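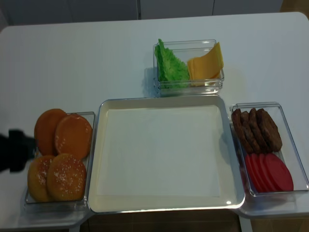

Department of Food Service and Catering Studies, Project Group Niven

Student project report: How to lay out a burger assembly table

Written by Brynhildur Ásgeirsdóttir, with Þröstur Lauritsen and Eyvindur Hjaltested
Supervisor: Bergþóra Stougaard

1. Background

Our group was given the task to study a small part of kitchen work and to suggest how it can be arranged better. We chose the assembly of burgers, as it is done in the student canteen at Grellport. The canteen sold 3,824 burgers during the autumn term, and at lunch the queue often reaches the door. The canteen manager, Bergþóra Bech, told us in our first meeting that the frying is fast enough. In her opinion the time is lost at the table where the burger is put together.

When we visited the canteen in April, the ingredients stood in one long line against the wall. The buns were at one end and the patties almost two metres away. A person who makes a burger alone must walk to the side and back again for every order. We wanted to know if a more compact table would help.

2. The layout

We placed one tray in the middle of a white table and put the ingredients around it on three sides. The buns are to the left. The lettuce and the cheese share one container at the back. The patties and the sliced tomatoes share another container to the right. The front side is kept free, so that the person who works there can stand close to the tray.

All the ingredient containers are of clear plastic. We discussed this for a long time. Eyvindur preferred steel containers, which are used in most professional kitchens, but in our first trial we noticed that it is an advantage to see the contents also from the side. It is then easy to notice when something must be refilled.

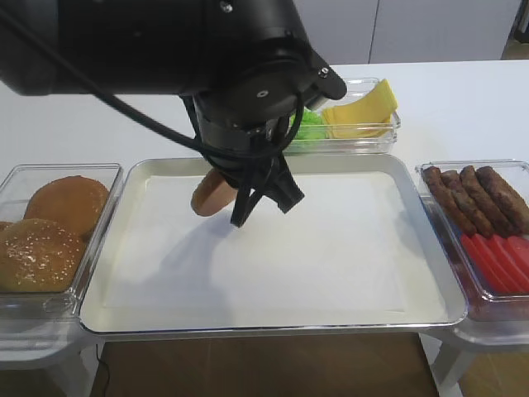
The central tray was the next question. A smooth tray is quick to wipe, but the sauce makes the bun slide when the tray is lifted. With a sheet of paper on the bottom the burger stays better in its place, and the paper can be changed between orders. The disadvantage is the extra waste. Our supervisor asked us to mention this clearly, and we agree that it should be considered before the canteen makes a decision.

3. How the food is placed in the containers

At first we laid the patties flat, in a pile. This was not a good solution. The patties stuck together and it was necessary to use both hands to separate them. Later we let them lean on each other in a row, so that each one has a free edge to take hold of. The same method works well for tomato slices, although they must be cut to an even thickness. If they are too thin they fold, and the row falls down.

For the cheese we did not find a perfect method. The slices become soft after 20 minutes in a warm room and then the corners bend. Þröstur suggested small pieces of paper between them, but it takes time to remove the paper, and we gave up this idea.

The lettuce should be torn before the service starts. Whole leaves are nice to look at, but they fill the container quickly and they hang over the edge of the bun.
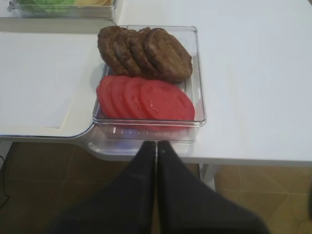 We also tried to have the tomatoes at the back, next to the lettuce, and the patties alone on the right side. Two of our testers liked this, because they wanted to keep the vegetables together. The others reached for the wrong container several times. We returned to the first arrangement and kept it for the rest of the trials.

4. Trials and results

We made 30 burgers with the old line and 30 with the new layout. The order was always the same: lower bun, patty, cheese, tomato, lettuce, upper bun. With the old line the 30 burgers took 525 seconds longer in total. The difference was largest for the testers who had never worked in a kitchen.

We must say that the trials were small and that all testers were students from our own year. Frying was not included. We also did not measure how long it takes to refill the containers, and this can be important during a real lunch.

5. Further work

Bergþóra Bech has agreed to let us test the layout in the canteen for a short period before the summer. We would like to measure the refilling then, and to try a deeper container for the lettuce. Eyvindur will prepare the form for the time measurements, and the results will be added to this page as an appendix.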